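3. Keeping the arm alive: setup and upkeep

Getachew Shiferaw
April

I'm going to spend more words on the table than most papers do, because the table cost me more time than the policy did.
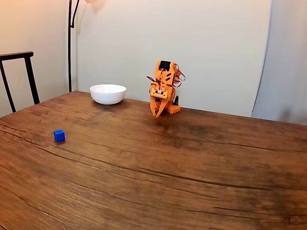
Figure 1. The Skallham cell: one orange arm, a white bowl and a blue cube on the wooden table, with the off-white backdrop behind.

3.1 Setting up the cell

The task is small (cube goes in bowl), and I wanted the cell to be just as small. One arm at the back of the table, one bowl near it, one cube somewhere out front. I call the cell Skallham, and the logging script that runs it is Prevari. The printed parts are orange for no better reason than that I had a lot of orange filament left, but I've come to like it. The arm stands out nicely against the pale backdrop, and so do its wires!

The backdrop went up in the second week. Before that, the early policies were quick to latch onto whatever was happening behind the table, and a coat on a hook was enough to throw them off. I left the wood bare, though. The grain is strong and wavy, and I did worry that the long dark cracks would confuse the cube detector. They didn't, at least with a blue cube (a brown one was a disaster, and I dropped it after an afternoon).

Lighting is whatever the room gives me plus a floor lamp at the back left corner. I keep the lamp on for every run, day or night, and I don't touch its height.

3.2 The morning check

Every session starts the same way, and it takes me nine minutes if nothing is wrong. I look over the wires first. They loop out from the sides of the arm with plenty of slack, and I like it that way: an earlier, tidier build had them tied close to the brackets, and one pulled out of its plug whenever the elbow folded. Next I wiggle each joint by hand with the power off and feel for play. Then I power up, send the arm to its home pose, and turn the base joint through 90 degrees and back. If it doesn't come home to the same spot on the wood, I recalibrate before recording anything.

The jaws get wiped with a dry cloth. I also snug up the screws on the gripper mount, which work loose faster than any others on the arm.

3.3 What broke

Prevari logged 3577 attempts over the whole study. The worst fault showed up at attempt 127, when the arm started sagging on long reaches toward the front of the table. I blamed the servo, swapped it, and got the same sag (so that was a Wednesday gone). The real trouble was a hairline split in the bracket that holds it. I printed a new one with thicker walls, recalibrated, and threw out the attempts from that session. The old servo went back in the drawer as a spare, and it's still there.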